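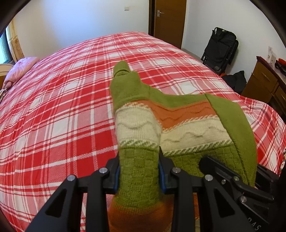 T. Weerakoon, Lecturer in Music Education, Stallora College

Figure 1. Knitted item above a plaid duvet.

3.2 Rehearsal Attendance and Ensemble Retention

Attendance was recorded at each rehearsal of the Dirkton student choir from January until the end of the concert season. Section leaders entered absences on paper, and the sheets were later transferred to a single file. The file held 552 entries, of which about 500 could be matched to an enrolled singer. Unmatched entries were dropped before analysis.

Singers were assigned to one of 3 groups according to prior ensemble experience. Those who had sung in the Joreo exchange concerts were treated as experienced regardless of their year of study. Transfer students were grouped by self-report, which may overstate experience in the lower voices.

Retention was defined as enrollment in any college ensemble in the following term. A singer who moved from the choir to the chamber group was counted as retained. Under this definition, early absences were a stronger predictor of withdrawal than late ones, and the effect held when section was added to the model. Prior experience had a weak effect that was not stable across sections. Audition scores were unavailable for the altos and were left out of the model.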